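How to budget for a first desktop robot arm without running out halfway

By Charmaine Steyn

Every so often someone writes to ask me what a small robot arm costs, and I always feel a little mean when I answer with a question of my own, namely what they want it to pick up. The price of the arm is the easy part. You can read it off the shop page in ten seconds. It is everything that gathers around the arm that empties the purse, and I have watched good people (myself very much included!) spend the lot on day one and then have no money left for cables.

So put the kettle on and find a sheet of paper, and we will go through it in the order I wish I had done it. I am assuming you want a small arm with hobby-style servos for a desk at home, in a classroom or in a corner of an office. If you are after something for a factory floor, you need a different page and a much bigger sheet of paper.

Step 1. Write down the job in one sentence

Ours, when Hendrik Dlamini and I planned the Brenwood table, was "pick up a small block and put it on another small block". It sounds childish and it saved us a fortune. The sentence tells you how far the arm must reach, how much it must lift and how wide the gripper must open. If you find yourself writing "and also", start a second sheet and leave it in a drawer until November.

Step 2. Set the total first

We had 700 pounds, and not a penny more was coming. Write your own figure at the top of the page and draw a line under it. Then take off a tenth or so straight away for things you will break. I know it feels gloomy, but a stripped servo is a very ordinary sort of accident and it is far nicer to have the money sitting there.

Step 3. Price the arm as a whole thing

We paid 416 pounds for ours, as a kit from Bangash. When you compare kits, check whether each of these is in the box:

- the gripper, and not just the arm
- the board that drives the servos
- a power supply with the right plug for your country
- the base or footplate, with its fixings
- a spare servo of each size used

Two kits that look the same price can be a long way apart once you have added the missing bits. Gert Shezi at Sotum taught me to ring the seller and ask for the price of one replacement servo before I order anything. If they can't tell you, think hard about buying there.

Step 4. Budget for the table and whatever is on it

People forget this one entirely. The arm has to stand on something that doesn't wobble, with room for a laptop and your elbows. A plain, matte top is kind to cameras, so if you are planning to use one, don't choose anything shiny. You may well have a suitable table already - look round the building before you spend.

The blocks themselves are cheap. Plain wooden cubes with a lick of paint on one side are plenty, and if you want a camera to find them you can print square black-and-white markers on ordinary paper and glue them on. Do buy extras. Corners chip, paper lifts, and a tatty marker can cost you an afternoon of puzzled staring.

Step 5. Put cables on the list as their own line

Servo leads, extensions, ties, a sleeve or two. We set aside 66 pounds for cables, blocks and glue together, and I would do the same again. Leave slack at every joint and buy longer than you think you need. Short leads are a false economy, and I say that as someone who owns a whole drawer of them.

Step 6. Count your time

Keabetswe Mnguni kept a note of the hours for us, bless her, and most of them went on setting up and trying again, with very little on building. If you are paying anybody, or giving up your own evenings, write it down beside the money. You will be much better placed to decide whether a ready-built arm is worth the extra.

Step 7. Buy in two goes

Order the arm and the bare essentials first. Run your one-sentence job for a few weeks, and only then spend what is left. We changed our minds about nearly everything on the second list, and were very glad it was still only a list. 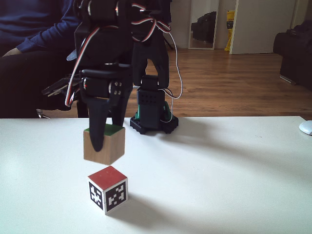
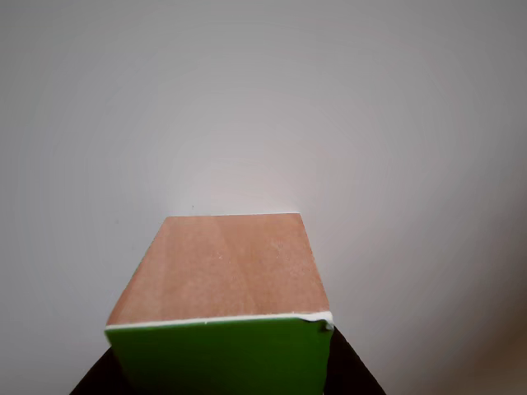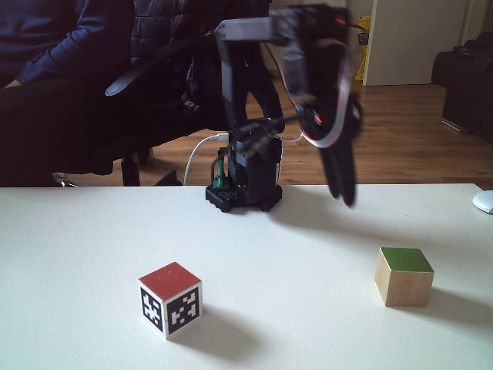 Small blocks with painted colour, the sort to allow for in Step 4.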